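Wrist view only, or add a second camera? (drive caddy task)

Tastorum boards > Manipulation > Data collection

uto_bench
Posted Feb 4, 2024
We are collecting teleoperated demonstrations of drive caddy handling on desktop towers. Target is 400 episodes, 100 recorded so far. Policy input is the wrist camera plus joint state. Wrist views below.

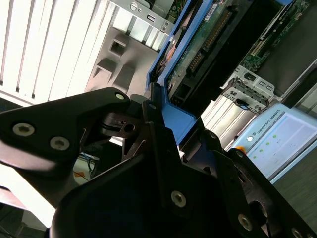
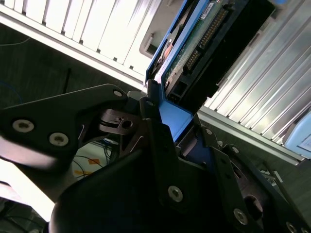
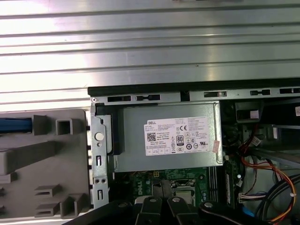
Wrist camera, same cell. First two: blue caddy held in the fingers. Third: chassis interior with the power supply label in view.

Question is whether the wrist view carries enough for the insertion phase. I would like to avoid re-recording.

vurkeck
In the first two the gripper takes up most of the lower half. Whatever the caddy has to line up with can end up behind your own fingers. I would add a fixed camera before going past 100.

r_iyengar
Disagree. We trained a similar task on wrist only and the fixed camera made it worse - the policy latched onto the background and failed when the bench moved. Vary the chassis pose first.

vurkeck
Then crop it. A background problem is a crop problem.

r_iyengar
Cropping ties you to one bench position. Same problem again.

nandini_n
Separate issue: exposure. The white ribbed panel in the second view is blown out in places, and the corrugated metal in the third is striped with glare. If exposure is on auto, lock it. Otherwise brightness shifts as the wrist tilts and the model has to learn that too.

uto_bench
It is on auto. I can lock it from episode 101 on, but then the set is mixed.

nandini_n
Mixed is fine if you tag it. Log exposure per episode and hold out 24 from each group for evaluation.

reddy
How are you handling failed grasps? We kept 31 with a recovery in them and they helped more than the clean ones.

uto_bench
Discarded at the moment. The raw logs are still on disk, so I can relabel.

r_iyengar
Relabel those before you buy a camera.

vurkeck
Still think you want the second view. Record it, leave it out of training, decide later. Storage is cheap.

uto_bench
Will do that. Exposure locked, second stream recorded but unused, recoveries kept. I will post the held-out numbers when the next batch is trained.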